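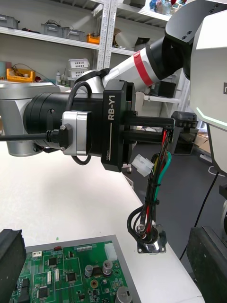

Voltage drop on long 12 V runs, which gauge?

h_oltmanns
Planning a 12 V feed from the battery bank to a pump in the outbuilding. Load is 4 A continuous. The Rothe chart gives 18 AWG for that current and I have most of a spool left. Any reason not to use it?

Weidemann_U
Length? Ampacity charts tell you when the insulation overheats. They say nothing about drop.

h_oltmanns
60 feet one way.

Weidemann_U
Then 120 feet of conductor. 18 AWG is 6.4 ohms per 1000 feet, so 0.77 ohm and a 3.1 V loss. The pump sees under 9 V. 10 AWG gets you to 0.48 V, or 4 percent.

tcalvo
10 is overkill for a pump. 12 AWG loses 0.76 V. I have run a Dromia transfer pump that way since April with no complaint.

Weidemann_U
That is over 6 percent before the connectors. Motor start current is several times the running figure, so the drop at start is several times worse too.

tcalvo
For a fraction of a second. The pump is rated down to 10.5 V. Read the plate before buying copper.

hauwa.e
Both of you are assuming a full battery. Do the sum at 11.8 V. With 12 AWG he has 11.04 V at the pump, inside tcalvo's limit, but crimps and the fuse holder come out of the same margin. Fuse for the wire, at the battery end.

h_oltmanns
Plate says 10 to 15 V. Going with 10 AWG anyway, as I may add a light later. The 18 goes back on the shelf.

tcalvo
Your money.

Thread 2757 | Contact the moderators | Back to top
We use cookies to keep you logged in. Accept | Settings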